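Flelldale town library adds colored dish sets to its lending shelf

January 2022

FLELLDALE – Families with a library card can now borrow a set of plastic bowls and cups along with their picture books. The town library put 16 sets on its lending shelf this month, next to the puzzles and board games it already loans out.

The sets were paid for with a $645 grant from the Zuner Fund, which supports small projects for children under school age in Flelldale and neighboring Dreserberg. Each one comes in a drawstring bag with a green cloth to spread on a table or the floor, and a card of stacking and sorting games.

The library chose plain household-style dishes over purpose-made stacking toys. They cost less, staff said, and a lost cup can be replaced without buying a whole new set. Colors and sizes are mixed on purpose, so that children can sort the same pieces more than one way.

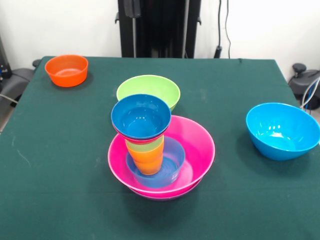
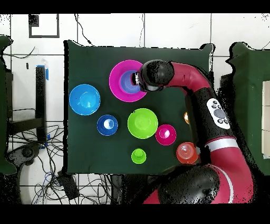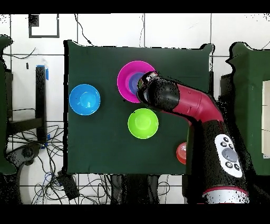 Bowls in pink, green and blue on a green cloth.

Reading time: 2 minutes

The game card starts with the simplest job, putting a small bowl inside a large one. From there it moves to matching by color, lining pieces up by size, and building a tower of cups in the middle of a bowl. The last game asks a child to clear the cloth by nesting everything into as few stacks as possible.

Younger children often skip the card altogether, according to the library. At a trial session held in the reading room before the holidays, most of them went straight for the biggest bowl and filled it with whatever would fit. Older brothers and sisters were more interested in the tower. The session was planned for half an hour and ran well past that.

Parents who came to the trial asked for two changes. One was larger print on the card. The other was a list of the pieces sewn into the bag, to make it easier to check that everything is there before a set goes back. Both were done before the sets went out.

A set can be kept for 15 days and renewed once if no other family is waiting. Borrowers are asked to wash the pieces in warm soapy water and let them dry before packing them. The cloth can go in the washing machine. There is no charge for a missing piece the first time, though the library would like to be told about it at the desk.

The Vlachou branch, which is open mornings only, will hold 7 of the sets. The rest are at the main building, on the low shelves to the left of the children's desk. Sets may be returned to either location but should not be put through the book drop.

Over half of the sets were checked out within days of going on the shelf, and holds can be placed by phone or at the desk. The library will look at how much they have been used in April and decide then if it will ask the fund for more, including a few for Dreserberg.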